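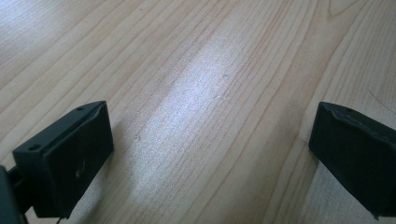
밝은 색 나무 표면

2022년 11월 7일

8월에 시작한 책상 상판 재마감 작업을 정리한다. 기존 마감은 수성 바니시였고, 손목이 닿는 앞쪽 모서리부터 도막이 얇아져 물자국이 남기 시작했다. 부분 보수를 두 번 했지만 덧칠한 경계가 계속 보였다. 바니시는 도막이 표면 위에 올라가는 방식이라 기존 도막과 새 도막의 두께 차이가 사광에서 그대로 드러난다. 그래서 전부 벗기고 하드왁스 오일로 바꾸기로 했다.

후보는 Prorach와 Feltel 두 가지였다. 둘 다 오일과 왁스 혼합이고 권장 도포 횟수는 두 번으로 같다. 차이는 점도와 착색 정도에 있었다. Prorach는 묽어서 잘 펴지지만 밝은 수종에서 노란 기가 올라온다. Feltel은 되직해서 천으로 밀 때 힘이 들어가고, 대신 색 변화가 적다. 자투리 판에 나란히 발라 창가에 한 달 두었을 때도 이 경향은 그대로였다. 밝은 색을 유지하는 것이 우선이어서 Feltel로 정했다.

도막 제거
원형 샌더로 거친 사포부터 시작했다. 바니시가 남은 곳은 분진이 흰색으로 뭉쳐 사포 눈을 막고, 목질이 드러난 곳은 분진이 누렇고 고르게 날린다. 집진 호스를 잠깐 빼고 분진 색을 보면 어디가 덜 벗겨졌는지 구분된다. 물을 적신 천으로 한 번 닦아 보는 방법도 병행했다. 도막이 남은 부분은 색이 진해지지 않는다.

거친 사포 단계에서 서두르면 뒤에서 회복이 안 된다. 이번에도 왼쪽 뒤 모서리에 샌더 자국이 소용돌이 모양으로 남아서 고운 사포까지 올라갔다가 다시 중간 단계로 내려왔다. 오일은 이런 자국을 가려 주지 않는다. 흠집에 오일이 더 많이 흡수되면서 오히려 진하게 보인다.

최종 단계는 손 사포로 결 방향만 왕복했다. 너무 고운 사포까지 올리는 것은 권하지 않는다. 표면이 눌려 닫히면 오일 흡수량이 줄고 내구성이 떨어진다. 제조사 설명서에도 같은 취지의 문구가 있었는데, 예전에 다른 판에서 무시했다가 컵 자국이 금방 생겼다.

결 일으키기
마지막 사포 전에 분무기로 물을 얇게 뿌리고 완전히 말렸다. 눌려 있던 섬유가 일어나면 고운 사포로 한 번만 걷어 낸다. 오일 마감에서는 생략해도 된다는 의견이 있고, 용제형 오일이라면 맞는 말이다. 다만 책상은 물걸레질을 하는 물건이다. 나중에 첫 걸레질에서 표면이 까슬해지는 것보다는 미리 처리하는 쪽이 작업량이 적다.

도포
상판 한 면의 1차 도포에 들어간 양은 215g이다. 통을 저울에 올려놓고 전후 무게 차로 쟀으며 천에 남은 양도 포함된 값이다. 2차는 1차의 절반에 못 미쳤다. 도포량을 기록해 두면 다음에 용량을 고를 때 쓸 수 있고, 2차 흡수량이 갑자기 늘면 1차가 부족했다는 신호로도 볼 수 있다.

순서는 단순하다. 흰 패드로 원을 그리며 문지르고, 결 방향으로 정리한 다음, 마른 천으로 여분을 닦는다. 마지막 닦기에서 천이 걸리는 느낌 없이 미끄러지면 아직 여분이 있는 상태다. 여분이 남으면 경화가 늦고 손자국이 계속 찍힌다. 뒷면도 같은 횟수로 칠했다. 한쪽만 막으면 양면의 수분 출입 속도가 달라져 판이 휜다. 뒷면을 생략한 선반 하나가 그렇게 휘어 있어서 이 부분은 타협하지 않는다.

사용한 천은 물에 적셔 펼쳐 말린 뒤 버렸다. 건성유가 묻은 천을 뭉쳐 두면 산화열로 자연 발화할 수 있다. 작업 중에도 쓰레기통에 넣지 말고 난간이나 빨래줄에 한 장씩 걸어 두는 것이 맞다.

경화와 습도
작업실 상대습도는 기간 내내 40%를 넘었다. 건조제로 낮출 수도 있었지만 온도와 환기만 관리했다. 산화 경화는 산소 공급의 영향을 크게 받으므로 밀폐한 상태로 제습만 하는 것은 효과가 작다고 판단했다. 1차와 2차 사이는 하루, 2차 이후 물건을 올리기까지는 5일을 두었다. 그동안 상판은 각재 위에 띄워 양면에 공기가 통하게 했다. 손톱으로 눌러 자국이 남는지 매일 확인했고, 냄새는 그 뒤에도 한동안 남았다.

무게 기록
판의 함수율 변화를 보려고 같은 나무에서 잘라 낸 보조판의 무게도 쟀다. 마감 직전 값은 2,724g이다. 칠을 올리면 오일 무게가 더해지므로 이 값은 기준점으로만 쓰고, 경화가 끝난 뒤의 무게를 새 기준으로 다시 잡았다. 함수율계를 쓰면 간단하지만 핀 자국이 남고, 비접촉식은 판 두께에 따라 값이 흔들린다. 저울은 느려도 변화 방향은 확실하게 보여 준다. 겨울 난방이 시작되면 다시 재서 비교할 예정이다.

유지 관리
세척은 Naciri 중성 세정제를 희석해서 쓴다. 알칼리성 주방 세제는 왁스 성분을 걷어 내므로 쓰지 않는다. 보수용으로는 Gruvari 왁스를 하나 사 두었는데 아직 개봉하지 않았다. 서로 다른 회사의 오일 위에 올려도 되는지는 자투리 판에서 먼저 확인해야 한다. 밀착이 나쁘면 왁스가 하얗게 뜨고, 그 경우 용제로 닦아 내고 원래 오일로 얇게 보수하는 수밖에 없다.

현재까지 물방울은 맺힌 상태를 유지하고, 뜨거운 머그컵은 받침 없이 올리지 않고 있다. 광택은 기존 바니시보다 낮다. 모니터 반사가 줄어든 것은 좋지만 연필 가루가 결 사이에 끼는 점은 나빠졌다. 지우개로 지우면 그 자리만 윤이 나서, 지금은 마른 솔로 쓸어 내고 있다.

다음 작업은 서랍 앞판이다. 같은 오일을 쓰되 마구리면이 많아서 흡수량을 따로 기록할 생각이다.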